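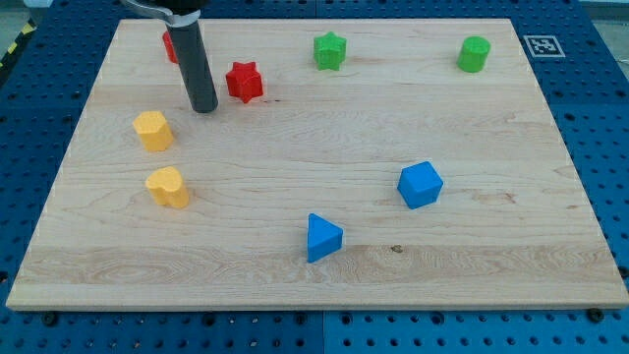
Hina Rind wrote to me after the last update and said the player transfer section made no sense to her, that she had loaned two guards to another club and ended up with both of them listed on neither roster the night before a game. Fair enough! I rewrote the whole section, and what follows replaces the old pages on loans and rosters in the Jostolura league guide.

I've been running basketball leagues since 2006, first on paper and then on a string of spreadsheets, and loans have always been the part that bites. So I'm going slowly through this one.

Section 4. Setting up a loan between two clubs

Before you start

You need admin rights on the league, and both clubs need to be active for the current season (a club that hasn't confirmed its entry shows up in gray and can't send or receive anybody). Have the player's registration number handy too. You can search by name, but in our league we have two players with exactly the same name and I've loaned out the wrong one. He was pretty nice about it.

1. Open the Season menu and pick Rosters.

2. Choose the club the player belongs to now. Jostolura calls this the home club, even if the player never sets foot in their gym.

3. Find the player and click Move. You'll get three choices: Transfer, Loan and Release. Pick Loan.

Caution: Release takes effect right away and there's no undo. If you hit it by mistake, you have to register the player again from scratch, with a new number, and the old stats stay behind under the old number. I keep asking for a confirmation box.

4. Pick the receiving club. If you play in a league with divisions, set the division filter first or you'll be scrolling forever.

5. Enter the start date and the return date. The loan begins at midnight on the start date, league time, so for an evening game you can use the same day. I still put it in a day early out of habit.

6. Check the box marked Send to both clubs, then click Submit.

The player now shows as Pending on both rosters. This is where Hina got stuck, and I'd left it out of the old version completely. A pending player can't be picked for a game by either club. The home club has to click Release to Loan and the receiving club has to click Accept, and until both of those happen your player is in limbo.

7. Log in as each club (or call them and nag) and get both clicks done. The status changes to On Loan.

Note: Release to Loan is a different button from the Release in step 3. I know. I didn't name them.

Roster limits

Our league caps rosters at 24, and Jostolura counts a loaned player against the receiving club only. So if the home club was full, they've just opened up a spot, and they can fill it. That's all fine until the loan ends and the player comes home to a full roster. The system won't stop you setting this up! It just parks the returning player under Unassigned and sends a message that everybody misses.

What I do is go to Settings, then Roster Rules, and turn on Hold Spot for Loans. With that on, a club with one player out on loan can only register 23 others. Some coaches grumble, but it saves a lot of phone calls later.

Bangash had this switched off last season and got two players back in the same week with nowhere to put them. We sorted it out, but it took a league vote and a very long evening.

Game day check

8. On the morning of the game, open the game sheet and click Refresh Roster. The sheet does not update by itself once it's been created, so if you made your sheets at the start of the season (I do, all in one sitting, with coffee), every one of them has the old roster on it.

9. Look for the small L next to the player's name. If it's there, you're good. If the name is there with no L, the loan has been entered as a Transfer and you'll want to fix that before tip-off, because points scored will be credited to a permanent move.

10. Print the sheet for the scorer's table, or send it to the tablet if your gym has decent wifi. Ours at Okosora does not, so I print.

Ending a loan early

Go back to Rosters, pick the receiving club, click the player and choose Recall. Either club can ask for it but only a league admin can approve it. Stats earned on loan stay with the receiving club's season totals, and the player keeps them on the personal page as well.

Caution: don't recall a player while a game sheet is open with that name on it. Close the sheet first, even if the game's over and all you're missing is the referee's signature. Saqib Warraich lost a full set of box scores this way and had to type them back in from the paper copy.

If you also use Feleseo for your public schedule page, loans show up there after the overnight sync. You can force it from Tools, then Sync Now, but wait for the green check mark before you close the window.

Section updated 29 September 2025. Substitutions and foul limits are in Section 5.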